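Ticket: Spare fingers and second arm, Sithole bench
Opened by: Fikri Menon
Assigned to: Arif Wattimena
Status: Waiting on quote
Opened: 9 August 2025

Fikri Menon
I need a decision on spares before the October order goes in. The request from the Sithole bench is for more orange ribbed fingers and one more arm. There is 600 left in the equipment line and I don't want to spend it twice. Uvano quotes 140 for a set of printed fingers, delivery 20 on top. Can you confirm which housing we are on, so I order the right fit?

Arif Wattimena
White printed housing, two screw holes on the upper face, one each side of the slot. Uvano list an older housing as well, so please put that on the order.
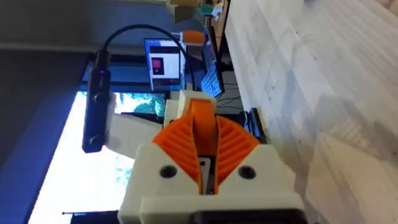
I would buy two sets and hold one back. Printing our own is cheaper on paper, but the flexible filament ties up the printer and we have had to bin a few. The arm is a separate question. Bruvdale want payment up front and their lead time has slipped again.

Fikri Menon
Two sets then, one delivery charge if they go together. That makes 300 and leaves 300, so no arm out of this line. What does the bench need in the meantime? The toy vegetable sorting is the job I get asked about.

Arif Wattimena
It can carry on with the arms it has. If two grippers are working over the same basket, the fingers are what I would budget for first – they are the part we replace.

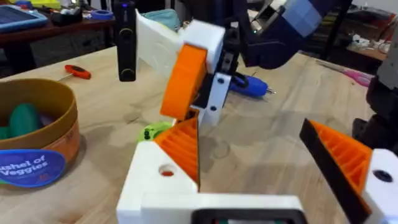
Pastudwood have also offered a wider table. I would leave that until next year. Please ask Uvano whether the pads are sold separately from the fingers.

Fikri Menon
Asked. Arm moved to a new ticket for next year's budget. Keeping this one open until the written quote arrives.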